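Water hardness and the office coffee machine, part two

The first part covered test strips and why I stopped trusting them. Since then I have moved to a drop titration kit, and the numbers are finally stable enough to write down.

Some background for anyone who skipped part one. The machine is a Sterkero, bought used, with a stamped date of 1995 inside the service panel. It has a single brass boiler, a vibration pump and a mechanical pressurestat. The building gets its water from the Illau side of town, where the supply runs over limestone. Six months of that and the boiler outlet was narrowed enough to hear.

The manual gives a descaling interval of 3000 cups for soft water and 2000 for medium. It gives nothing for hard water except a suggestion to fit a filter. Both figures assume a fixed cup volume, and the cup volume is not stated. I measured ours by weight and reset the counter to zero after the last acid cycle. The flow rate started to drop at 1019 cups. That is the only interval I plan to use from now on.

A cup count is a poor stand-in for water volume, but the machine has no flow meter and I did not want to cut into the inlet line. The steam wand also draws from the boiler without registering anything. If you make a lot of milk drinks, your interval will be shorter than mine.

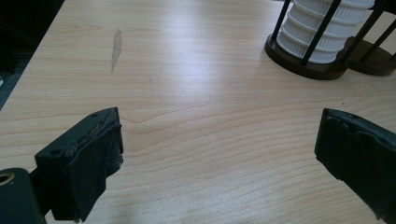
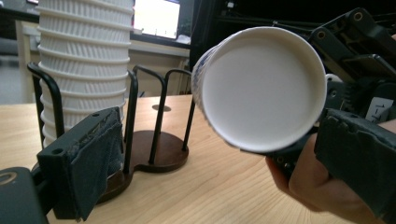 The paper cups on their rack. 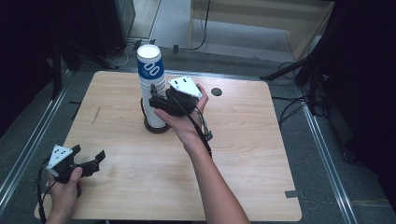

Filters next. I tried two. The first was a carafe filter from Jedholm, which works by ion exchange and brought total hardness down by a little more than half when the cartridge was new. By the fourth week it was doing almost nothing. The cartridge has a calendar dial on the lid, and the dial was still well inside the green. It measures time and has no idea how much water has gone through.

The second was an inline softener from Fahmy, plumbed between the wall valve and the machine. It has a bypass dial with seven positions. Position zero sends everything through the resin, and the coffee tasted flat and slightly salty. Position three left enough calcium for the coffee to taste normal and still cut the scale to a thin film I could wipe off the level probe with a cloth. I have left it on three since January.

Two notes on installation. The supplied fittings are three-eighths inch and the Sterkero inlet is a metric thread, so you need an adapter, and the adapter needs a flat washer instead of tape. I used tape first and had a slow drip behind the cabinet for a week. Also, flush the resin until the water runs clear before connecting the machine. The instructions say two quarts. Mine took closer to five.

On the acid itself: citric is cheap and easy to rinse out, but if the solution is too hot and too strong it can leave calcium citrate behind, which is harder to remove than the scale was. I keep the boiler off, fill it with a weak solution, and let it sit for forty minutes - longer does not seem to help. Then three full rinses. I check the last one with a pH strip, which is the one kind of strip I still use.

The pressurestat is a separate problem. Its contacts are pitted and the boiler now overshoots before it cuts out. I have a replacement on order, and part three will cover fitting it.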